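# Week 4: Companions Who Leave

Notes for the seminar on party design in role-playing games. Senan Madigan, office hours by email, slow in July.

Last week we finished with the healer who joins in chapter one and never says anything interesting again. This week is her opposite: the party member who walks out, usually carrying your best armor.

## The working example

We're using *Hudex*, because it's short and because 27 of you said you owned it on the intake form. (I have my doubts. Please install it.) The departing companion is Toledano, a retired toll collector who fights with a boat hook and disapproves of nearly everything you do.

Things to know about Toledano before you read the script:

- He joins at the Pusard bridge, whether you're polite to him or not.
- He has 58 lines of camp dialogue. Most players hear fewer than half, as he only talks when you rest outdoors.
- He leaves after the flood chapter. There are 3 versions of the exit, and the game picks one based on tolls you paid or dodged hours earlier.

## What the game tracks

The toll counter is never shown. A player who dodges every gate gets the cold version, where Toledano is simply missing from the morning roll call and his boat hook has gone with him. A player who pays every time gets a speech. Everybody else gets the middle version, a short argument about soup that I would put up against any villain monologue in the genre.
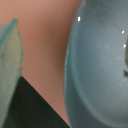 Compare the inventory problem. When he goes, he keeps whatever he's wearing. Forum opinion on this was not gentle, and the patch that followed sent his gear back to your storage chest, wrapped, with a note. Half the class will think the patch ruined him. The other half lost the Ó Dálaigh breastplate and would like a word.

## Terms

**Soft exit:** the character leaves the party but can be found somewhere in the world.

**Hard exit:** gone from the game, dialogue and all.

**Borrowed slot:** a party position the designers always meant to take back. Guest characters are the obvious case. Toledano is a less obvious one, so come ready to argue.

## For next time

Read the flood chapter script, lines 1,201 to the end. Play to the second camp if you can. Write a page on which exit you got and what you think the game was punishing or rewarding you for. "It was random" is wrong, and I will know you skipped the bridge.

Pages are due June 17, 2021, before class. Please stop sending me screenshots of the soup.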